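Friday, March 7, 2025

Bedroom notes, mostly about the shelving, which ate my whole morning again. Yvette Turcotte asked for something in writing so we stop moving things back and forth between us, so here goes!

The white cube unit stays against the left wall. I had a go at turning it to face the door on paper and it just doesn't work — you lose the floor you need to stand on, and in a room this small you notice. I still want to check the fixings before the end of March. Mervin Beaulieu says it's fine. Mervin said that about the one at Plemmont too, and we all remember how that went.

The main thing I want to settle is baskets. My vote is for the small plastic ones with the grid sides and a proper handle, because you can get hold of them without fishing about inside the cube. The fabric boxes from Mockus look nicer (I'll give Yvette that) but they sag when they're empty and the front flap catches on everything. 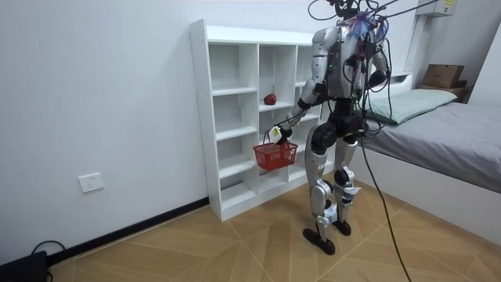 Where they go matters more than I'd thought. Lower cubbies for baskets, upper ones for books and folded things, and I'd like to keep it that way for at least two weeks before anyone has another bright idea. Red is for small toys and odds and ends. I don't mind what the other colours mean as long as somebody writes it down and sticks to it.

Spent over 3 hours on the Prirndale list as well, which is far too long for a list. Most of it was working out whether "bedside" meant the floor by the bed or the table we sent back. I've changed it to "floor by bed" all the way through.

Still to do: ring Horance about spare handles, find the good tape measure (Mervin?), and give the floor a proper sweep — the light wood pattern hides dust until the sun comes round and then it's awful. Yvette has the key to the cupboard on Monday.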